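Count diary, district returns, June

05.40. Up before the alarm. The hall opens to counting staff at 06.30 and the drive from the guest house takes longer than the map suggests, as the bridge at Kasar is down to one lane and the lorries have priority until seven. Packed two pens, the spare torch, the laminated form guide and a flask.

06.35. Signed in. Accreditation checked against the list, bag searched, phone left in the locker. The seal numbers from last night's closing sheet were read out and compared with the crates. All matched except one from Zisonar, where a 3 had been written so that it could pass for an 8. The presiding officer's carbon copy was clearer and settled it. An entry was made in the incident book and initialled by both party agents. Time lost: most of half an hour, nearly all of it spent looking for the carbon.

07.20. Start of reconciliation. For anyone reading this later who has not done the job, reconciliation comes before any vote is counted for a candidate. Papers in the box, plus spoilt papers handed back, plus unused papers, must equal papers issued to the station. The papers are counted face down. Only when the figures agree, or the difference has been written up, are they turned over and sorted.

The first stations were small and went through cleanly. The fourth came out with 2 papers fewer in the box than the register said had been handed out. This is common. A voter takes a paper, changes their mind and leaves with it in a pocket. It is recorded as a shortfall and the count goes on. A surplus is the more serious case and stops the table until the supervisor has been over.

10.15. Tea, standing. Heat already a problem. The windows must stay shut because of the draught across the tables, and the ceiling fans were ruled out on the first morning for the same reason.

10.30. Doubtful papers from the Tymoshchuk ward, which had an unusual number. The cause seems to be the layout. The box for marking sits midway between two names, and many voters put the cross slightly above it. The rule is that a mark counts where the intention is clear, so most were allowed. Those with a cross across the dividing line were set aside for the adjudication table. I recorded the reasons by code, which is slower than a tally but makes the afternoon argument shorter.

12.50. Lunch was rice again. The hall stays locked during the break, with one agent from each side sitting by the door. I ate on the steps and redid the morning's totals by hand. One subtotal had been copied into the wrong column on my own sheet. Corrected, initialled, time noted.

14.10. Plikard, the largest station in the district and the one everybody had been waiting for. The leading candidate's margin there was 225 on the first count. The second-placed agent asked for a recount of the bundles, as is his right. Bundles were checked for size and then for strays. One paper was found in the wrong pile, which altered the margin without altering the order. He signed the sheet but wrote a reservation beneath his name. I think that was reasonable.

17.45. Results form completed in triplicate. One copy on the hall door, one in the sealed envelope, one to the regional office by car. Some 300 people outside by then, fairly quiet. The figures were read aloud twice through the loudspeaker, the second time slowly enough to be written down.

19.30. Back at the guest house. Power off until eight. Form guide needs a new cover before the second round.
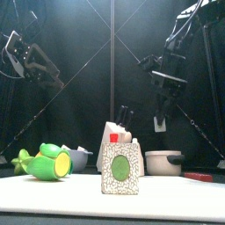
Does a shortfall in the ballot box mean that the station has to vote again?
Not normally. The difference is written up on the reconciliation sheet, the agents are shown it, and the papers in the box are counted as they stand.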